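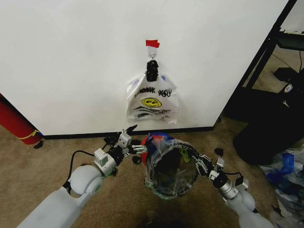
Puliva two-arm kit, worth it?
Last updated Jul 23, 2025
4 replies

trudthorpe_tom
Anyone running the Puliva kit on soft stuff? We're looking at it for bagging. Quote was $4000 without the Grumia fingers.

lintbin
Had ours since October. It holds a clear bag open with one gripper on each side and that part is fine. Thin bags are harder. Budget for the fingers, the stock ones slip.

parsons_fan
Disagree on the fingers. We did 468 bags on stock ones and I wouldn't spend the extra. Slow the close speed down to 30 percent first.

lintbin
What thickness though? Ours are thin grocery bags.

parsons_fan
Thicker than that. Fair point.

trudthorpe_tom
Ok, will ask for a trial on our own bags before I sign. Does support answer on the base plan?

lintbin
Email only. Took them two days.

12 shares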